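Search the help pages
Search
All topics

Robot open day at Kenville – what should I know before taking a group?

Posted in February by kstojanovska

I run an after-school club and we have a place at the Henano open day in Kenville. The booking email says there will be a "desk sorting demonstration" and a talk, and not much else. How close can you get, is it worth arriving early, and will the kids see a robot doing something or just slides? There will be 2 adults with us. Any advice welcome.
Kalliopi Stojanovska

Answer 1

Went last year. It was ok. Parking is bad, use the bus. The 905 stops outside.

Answer 2

I took a class there in the fall, so this may have changed a bit.

The room holds 80 people and they do let in that many, so go to the first session if you can. They split everyone between the talk and the demonstration and then swap. Ask to have the demonstration first. The talk is in the Vukadinović room upstairs and ran long for us, and the second half of our group got a short turn downstairs.

You do see a robot working. Ours was putting small packaged parts into a divided tray on a desk. It is slow – a person would do it much faster – and a few of my students lost interest after the first couple of parts. The ones who stayed asked good questions about how it decides where to close its fingers. If your club is younger, give them something to look for, like which finger moves first.

You stand behind a rope. Tall kids at the back, and don't let anyone lean on it.

Answer 3

Agree with most of the above. The talk was shorter when we went, and they had a handout from Celon with the parts of a robot arm labeled. Ask at the door for it, they don't give it out otherwise.

On what they will see, the hand holds a dark object wrapped in clear plastic over a cardboard tray with compartments, and there is a woman in a denim apron at a laptop across the desk.

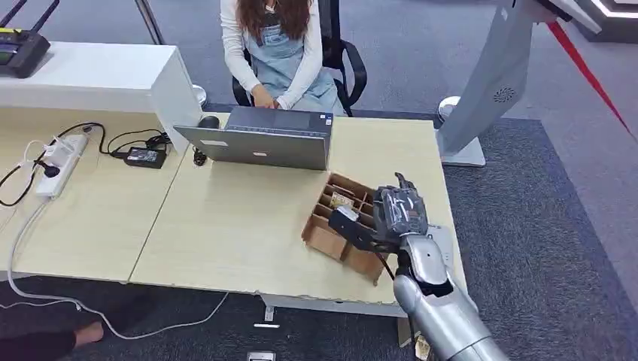 Answers to your other points

How close: a few steps from the desk when we went. Close enough to see the fingers bend.

Arriving early: yes, 2 p.m. was already full when we got there.

Food: no café. Bring snacks and eat them outside.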